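Sullo Pantry Items: data card

Short description
Sullo is a set of still pictures of ordinary groceries on a gray tabletop, with a text record for every picture. It was put together at Handmont for work on naming and sorting household items. The subject is the groceries: boxed cookies, fruit, bottled drinks, and the trays they get sorted into.

Size
Pictures: 3,324
Item types: 97
Item groups: 7
Most pictures have more than one item in them. A small share have none, and those are kept on purpose with an empty item list.

Item groups
Boxed snacks — cookies, crackers, cereal bars
Fresh fruit — lemons, apples, oranges, and a few softer fruits
Drinks — bottles and cans
Cans and jars
Dry goods — rice, pasta, noodles
Condiments
Trays and bins

Trays and bins are labeled the same way as food. Early versions treated them as background, which made it impossible to ask for pictures of a tray with nothing in it. Records made before that change were redone.

Folder layout
pictures/ holds the stills, one folder per table session.
records/ holds one text file per picture, with the same base name.
lists/items.txt has the 97 item types and the group each one belongs to.
lists/splits.txt says which sessions are for training and which are for testing.
Sessions are never divided between the two.

Fields in a record
session: folder name
items: item types in the picture, one per line
pose: upright, on its side, flat, or other
held: yes or no
brand: as read from the package, or blank
notes: free text, often blank

Pose is judged against how the item would stand on a shelf. A cookie box on its short end is upright. A bottle with its cap pointing sideways is on its side, whether or not it is resting on the table. Fruit gets "other" unless it has been cut, in which case the cut face decides.

The brand field is filled in only when the person labeling can read the name or enough of it to be sure. Script logos on drink bottles were a steady source of disagreement, and many of those records have a blank brand and a note such as "cola style." Please don't fill these in from package color alone.

How items were chosen
Groceries came from two stores, Vostomach and Hầu. The first supplied most of the boxed and canned goods, the second the fruit, noodles, and condiments. We bought what was on the shelf in June, so seasonal items lean that way. Packages were left sealed. Fruit was replaced when it started to spot, which means one item type can cover several different lemons.

Store names with accents are written in full in the notes field. Files are UTF-8. If you see "H?u" in your output, your reader is using the wrong encoding.

Checking
A second person went over 50 records from each item group without seeing the first set of labels. Item type held up well. Pose was weaker, mainly for soft bags that slump, and the pose rules above were rewritten afterward. The bag records were then labeled again from scratch.

Known problems
The tabletop is gray throughout. Anything trained only on Sullo may do poorly on wood or patterned cloth.
Small fruit next to a tall box is sometimes missing from the item list.
Plaid and other busy packaging gets mistaken for cloth by simple color methods.
Fresh fruit has fewer item types than boxed snacks, and lemons are over-represented.
Text printed along the length of a box is often only partly readable, so brand is blank more than you might expect.

Use
Free for teaching and research. Package designs and brand names belong to their owners, and including them here does not mean any of them had a part in this. Please give the name Sullo and the version number from lists/version.txt when you publish results.

Sample pictures
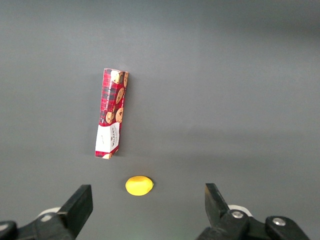
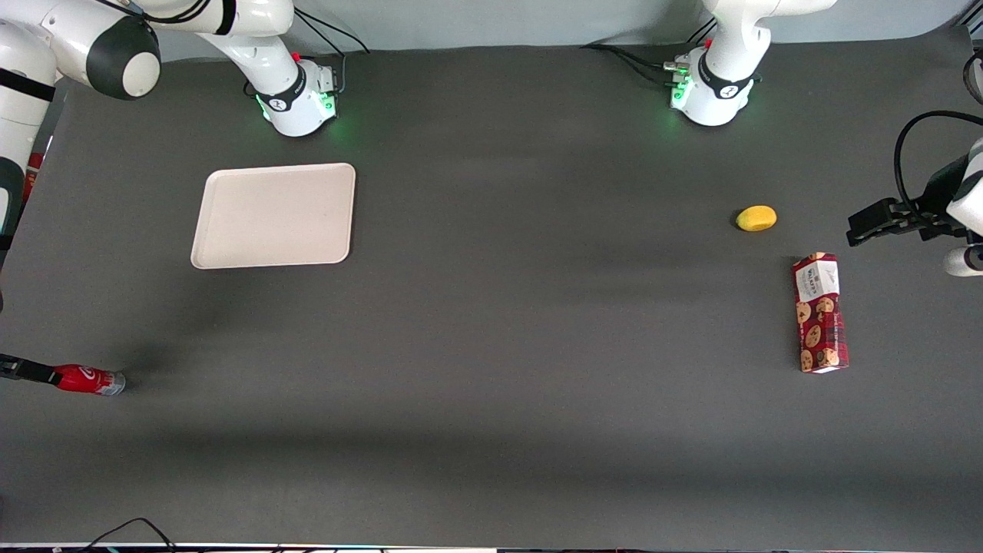
Top: chocolate chip cookies in a red plaid box, upright, with a lemon. Bottom: red bottle on its side, held, and an empty cream-colored tray.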